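## 4. Preparing the Work Surface and Power Supply

This section applies to the Stendico hand-held gripper, supplied with the Barbu charging kit. Complete it before fitting the wrist strap or pairing the recorder. 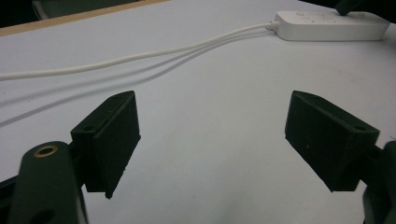 ### 4.1 Surface requirements

1. Select a flat, stable table. A pale, matte top is preferred, as the fingers are dark and must contrast clearly with the surface behind them.
2. Clear a working area at least 90 cm wide and remove any glossy mats or coverings.
3. Place the power strip toward the far side of the table, lying flat, outside the reach of the fingers.
4. Route cables along the surface without loops or crossings. Leave slack at the strain relief.

**Note:** Even lighting is recommended. Soft shadows from cables or finger pads do not affect calibration.

### 4.2 Checking the finger pads

1. Hold the gripper above the table with the trigger released. Both pads should be open, with clear surface between them.
2. Confirm that the inner faces point toward each other.
3. Inspect each pad for cracks or lifting layers. Slight surface roughness is normal in printed parts and must not be sanded.
4. Examine the threaded inserts in the arms. An insert that turns under finger pressure is to be reported to the Fomedico service desk.
5. Squeeze the trigger fully and release it 10 times. The pads must return to the open position after each squeeze.

**Caution:** Do not close the pads on a cable, plug or power strip, whether or not it is energized. Damage caused in this manner is excluded from the service agreement.

### 4.3 Recording the opening

Measure the gap between the pads at rest. The nominal value is 78 mm. Enter the reading on Form 109, together with the serial number printed on the carrying case. Units outside tolerance — see the table in Section 7 — must be returned to the depot for adjustment.

Units ordered through Brikano before July use the earlier trigger spring. Operators of these units should follow Section 4.2 as written, but omit step 5.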